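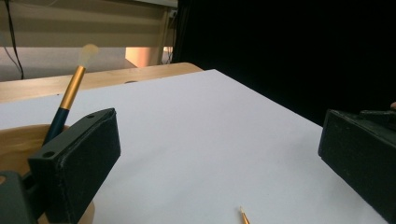 From: Rokeya Wickramasinghe
To: inhouse-practice list
Subject: Re: [inhouse-practice] Foreign law degrees and the supervised practice count
Sent: 4:12 pm

Sihan Jin wrote:

> We have a candidate at Redgate with a civil law first degree, a one-year
> LL.M. from a common law school and two years in a notary's office. She has
> her assessment letter and has been told to complete five subjects. Two
> questions. Can she start accruing supervised hours before the last subject
> is marked? And does the notarial work count toward the 900 hours our
> program asks for, or do we start her at zero?
>
> I have read the program guide twice and it seems to assume that everyone
> arrives with a domestic degree.
>
> Sihan

Sihan,

I'll take the second question first, as it has the shorter answer. Start her at zero. Notarial work in a civil law jurisdiction is legal work by any sensible measure, but our guide defines supervised practice by reference to the supervisor, who must hold a current practising certificate here for the whole of the period claimed. A foreign notary does not. We had the same point at Akura when we took on a lawyer from the Bhattacharjee office, and the reviewer disallowed all 506 hours claimed from overseas. The letter ran to one paragraph and cited only the definition.

What the notarial work can do is support an application to shorten the placement. That is a separate discretion under a separate form, and it should not be argued in the hours log. Put the log in clean and attach the experience statement to the form. If the two are mixed, the file goes back to the bottom of the pile.

On the first question, my reading is yes, with a limit. The guide requires that the candidate be "enrolled in or have completed" the outstanding subjects. Enrolment is enough to open the log. Hours recorded in a gap between subjects, when she is not enrolled in anything, are at risk. Our practice is to have the candidate supply proof of enrolment at the start of each term and to note the dates on the cover sheet.
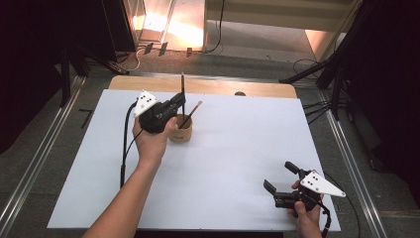 There is also a cap of 30 hours a week while any subject is outstanding. It appears in the schedule and nowhere in the body of the guide, and I have seen two logs trimmed for exceeding it. The excess is lost – it does not carry forward to the following week.

A few smaller matters. The LL.M. does not stand in for a prescribed subject unless the assessment letter says so, even where the unit title is identical. If she took evidence or equity as part of the master's and the letter is silent, she can ask for a review, but she will need the unit outlines as well as the transcript. Certified translations are required for the first degree only. The reviewer at the Vutdale office accepts scans for enrolment records and insists on paper for everything else.

Supervisors should sign the log monthly. Ours used to sign at the end of the placement, and one left in February with four months unsigned. Reconstructing those entries from matter files and calendar records took longer than I would care to bill for.

I kept a marked-up copy of the guide with the definitions and the schedule cross-referenced. It is in the list archive as item 3417. The page numbers are to the previous edition, though the clause numbers have not moved.

If her letter uses the words "substantially equivalent" about any subject, please post the wording. I have seen it read both ways.

Rokeya Wickramasinghe
Legal Operations, Akura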